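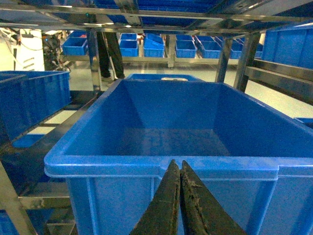 2026年2月11日(水)

祝日。六時前に目が覚めたが、布団から出たのは七時半だった。外はみぞれで、物干しの下のコンクリートが黒く濡れていた。朝は昨日の味噌汁の残りと、卵かけご飯。味噌汁の豆腐は煮詰まって固くなっていた。

今日は味噌を見る日と決めていた。仕込んだのは十一月の連休で、床下収納に入れてから一度も蓋を開けていない。本には途中で天地返しをすると書いてあるが、寒いうちに仕込んだものは春まで放っておけという人もいる。去年は放っておいて、縁のところに青いカビを出した。今年は早めに見ることにした。

樽は二つある。ひとつは米麹、もうひとつは麦麹。大豆はどちらもStultidwoodの通販で買った。値段は近所の店より高いが、粒がそろっていて煮え方にむらが少ない。麦のほうは初めてで、塩の量を本のとおりにしていいのか最後まで迷い、結局少し多めにした。

米のほうから開けた。重石を外し、ラップをめくると、たまりが薄く上がっていた。カビはなし。匂いはまだ豆の匂いが強く、味噌というより煮豆に塩を入れたものに近い。色も仕込んだときからあまり変わっていない。へらで底から返して、表面を平らにならし、焼酎を含ませたキッチンペーパーで縁を拭いた。

麦のほうは、縁に白いものが点々と出ていた。産膜酵母だと思う。スプーンで取って捨てた。たまりは上がっていなかった。重石が軽いのかもしれない。米のほうと同じ重さにしてあったが、塩の袋をひとつ足した。次に見るときにこれで変わるかどうか。なめてみたら、塩辛いだけで甘みはまだない。

ここまでで十時を過ぎた。腰が痛い。床下収納は出し入れのたびに膝をつくので、来年は別の場所に置きたい。北側の廊下がいいと思うが、夏は西日で温度が上がる。物置は冬に凍る。置き場所のことは去年も同じことを書いた気がする。

昼はうどん。冷凍のものに、ねぎと油揚げ。油揚げは賞味期限を二日過ぎていた。

午後、みぞれがやんだので買い物に出た。まずUvgateで灯油。18リットルをひと缶。店の前の坂に雪が残っていて、台車の車輪が取られた。そのあとホームセンターに寄り、味噌の重石になりそうなものを見た。漬物用の重石は5キロのものしかなく、うちの樽の口には少し大きい。買わずに帰った。塩の袋でしばらく様子を見る。

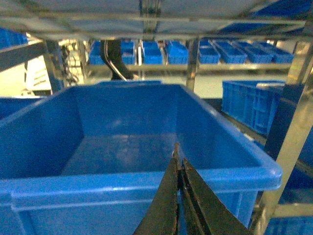
ホームセンターでは種芋がもう並んでいた。キタアカリと男爵。植えるのは早くて三月の末なのに、毎年この時期に出ている。去年は早く買いすぎて、玄関で芽がひょろひょろに伸びた。今年は手を出さないつもりだが、三月に行くといい大きさのものがなくなっている。それで毎年迷う。今日は買わなかった。代わりに、えんどうの支柱を五本と麻ひもを買った。

帰り道、Galindoの前を通ったら祝日で閉まっていた。パンを買うつもりだったので当てが外れた。明日の朝の分がないので、スーパーで食パンを買った。六枚切り。いつものより少し甘い。

夕方、味噌のノートをつけた。このノートは最初の年から使っていて、今のが二冊目。書くことは毎年同じで、仕込んだ日、豆と麹と塩の量、天地返しの日、開けた日、味。最初の年のところを読み返すと、豆を煮すぎたこと、つぶすのに時間がかかったことばかり書いてある。味については「まあまあ」としか書いていない。もう少し書いておけばよかった。三年目は塩を間違えて、食べきるまでずいぶんかかった。そのことは詳しく書いてある。

今日の分はこう書いた。
米 カビなし。たまり少し。色は淡い。
麦 白い膜あり、取り除いた。たまりなし。重石を足す。

ついでに、麹の残りで甘酒を作ることにした。冷凍してあった米麹を炊飯器に入れ、お湯を足し、蓋を開けたまま布巾をかけて保温。温度計で見ると最初は53度で、これは少し低いと思って布巾を二重にした。一時間ほどして見たら今度は69度まで上がっていた。高すぎる。慌ててかき混ぜて、布巾を一枚に戻した。うちの炊飯器は保温の温度が高めなので、前にも同じ失敗をしている。甘くならなかったらお湯で割って料理に使う。

夕飯は鱈と白菜の鍋。白菜は畑の最後のひと玉で、外側の葉は凍みて茶色くなっていたが、中は平気だった。鱈は切り身を二つ。ポン酢が切れていたので、醤油と酢とゆずの絞り汁で代用した。少し酸っぱかった。残りは明日の昼に雑炊にする。

風呂のあと、Purnusのカタログをめくった。種の注文は今月中に出すと送料が安い。去年よかったのは四角豆で、これはまた頼む。ズッキーニは受粉がうまくいかず、実が小さいうちに腐ることが多かったのでやめる。トマトは品種を変えるか迷っている。大玉は割れるから中玉にしたいが、中玉は去年の苗が安かったので、種からやる必要があるのかどうか。にんじんは間引きが嫌いなのにまた丸をつけてしまった。

九時過ぎに甘酒の味見。思ったより甘い。粒が少し固い。もう一時間そのままにして、瓶に移して冷蔵庫へ。

次に味噌を見るのは三月の半ば。カレンダーに書いた。明日は燃えるごみ。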